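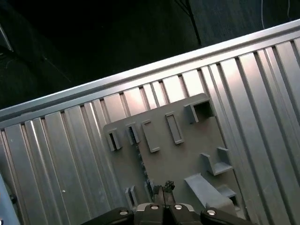 The Zurkama gripper over its gray practice plate, on the ribbed aluminum bed.

I've had the Zurkama kit from Mollemard on my bench since April, and I'm still a little giddy about it. For $1,344 you get the arm, the black two-finger gripper, a wrist camera and the molded plate, which is the part I keep going back to. It's a puzzle board for robots! There are slots, a boxy square holder, a bracket and a toothed edge down one side, and you teach the arm to find its way around all of them.

Setup ate 2 evenings (okay, one of those was me hunting for a hex key). After that I was running the starter lessons, and they're good — short, plainly written, no math degree needed. The narrow slots are the hard ones. I ran the same insertion 88 times and got better mostly by slowing the arm way down.

My friend Samuele Fontana swears by the Akyol kit, and I'll give him this: the Akyol is quieter, and its software doesn't make you log in again every time you close the lid of your laptop. But its plate is so forgiving that I got bored in an afternoon.

My gripes? Gray parts on a gray plate are tough on the camera when the light is low, so budget for a decent lamp. And spare fingers take 3 weeks to ship. Order a set with the kit — I wish I had.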